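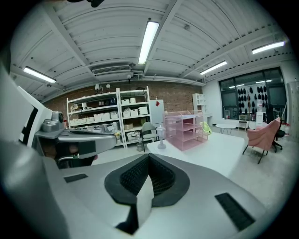
Vistura Hand-Held Gripper: Frequently Asked Questions

General

What is included in the kit?
One hand-held gripper, one charging cable, one spare set of pads, a calibration card and a hard case. The recording software is a separate download and is covered by the same license.

Do I need a robot arm to use it?
No. The operator holds the gripper and performs the task by hand. Recordings can be replayed later on any arm listed on the compatibility page.

What does the unit weigh?
534 grams without the cable. Most operators change hands or take a break after 38 minutes of continuous use. We recommend planning sessions on that basis.

Where can it be used?
Indoors, in ordinary rooms. Offices, stockrooms and kitchens are all suitable. Fluorescent lighting is supported. If you see banding in the preview, set the flicker option to match your local mains frequency (50 or 60 Hz) and restart the session.

Does the room have to be cleared first?
No. Chairs, shelving and appliances may stay where they are. Large windows and mirrors can reduce tracking quality when they fill most of the view.

Recording

How many episodes fit in internal storage?
209 at the default settings and a length of one minute each. The unit stops recording when storage is full and does not overwrite older files.

Why was my episode rejected?
The three usual causes are motion that is too fast, a covered lens and a start position outside the calibrated area. The rejection code is stored in the session log. Codes beginning with T refer to tracking and can often be fixed by running calibration again.

Can two operators share one unit?
Yes. Create a profile for each operator. Grip range is saved per profile.

Service and orders

How often should the pads be replaced?
Inspect them weekly. Replace them when the surface is smooth or the edges lift. Part numbers are in the Jondura spares list.

Can I rent before buying?
Yes, through Grakico. The minimum term is one month, and half of the first month's fee is credited toward a purchase.

What is the current lead time?
Orders placed before the end of February ship from batch 144. Later orders ship from the next batch.

Who handles technical questions?
Zewditu Worku for hardware, Định Vi for software. Include the serial number and the session log with your request.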